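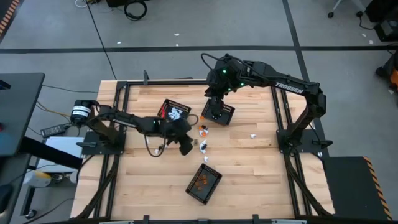
**Figure 2.** Workbench with three black plastic baskets and small items lying between them.

### 3.2 Sorting layout

All sorting was done on a bench of joined light wood planks. The baskets were ordinary black plastic ones with open tops, and they were not fixed to the bench. We let them sit at whatever angle they came to rest, as in Figure 2, where the one near the front is turned diagonally.

Items came from the Matubbar mixed stock, a set of 300 small pieces kept for this study. Each trial used 80 of them. White crumpled pieces were the hardest to assign, as they tend to hold on to smaller items. In Figure 2 one basket holds a pile of white pieces, another a small group of orange-brown ones, and a mixed column still lies on the wood between the baskets.

A trial ended when the bench was clear or after 15 minutes. Pieces left on the wood at that point were scored as unsorted - a stricter rule than the one in the Stestum protocol, which leaves out any item touching a basket wall. We kept both scores. Table 4 gives them side by side for the Gallach and Trisum layouts.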